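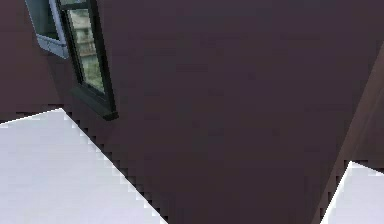

Sala simulada de Gisosik: pared color ciruela, ventana de marco oscuro y superficies blancas.

Reseña: kit de teleoperación Worneo con el simulador Gisosik

Compré el kit Worneo en diciembre por 589 euros. Lo uso para enseñar a un brazo a recoger la mesa, primero en simulación y después con el brazo de verdad. Hasta ahora tengo grabadas 235 demostraciones.

El mando me gusta mucho. Pesa 337 gramos y la muñeca no se cansa, tampoco en sesiones largas. El botón de pausa está bien colocado – se llega con el pulgar sin mirar. Mi compañera Nandi Joubert, que es zurda, lo maneja igual de bien.

El simulador me convence menos. Los bordes blancos salen en escalera y la pared tiene manchas suaves, como de vídeo comprimido. Para mover objetos grandes esto no molesta, pero para colocar una cuchara en su sitio yo necesito ver el borde limpio. También se puede inclinar la vista sin querer, y volver a ponerla recta exige tres menús.

El manual en español es correcto, aunque corto. El soporte contestó el sábado, cosa que agradezco.

Puntuación: 7 de 10. Con mejor imagen le daría un 9.

Geert Peeters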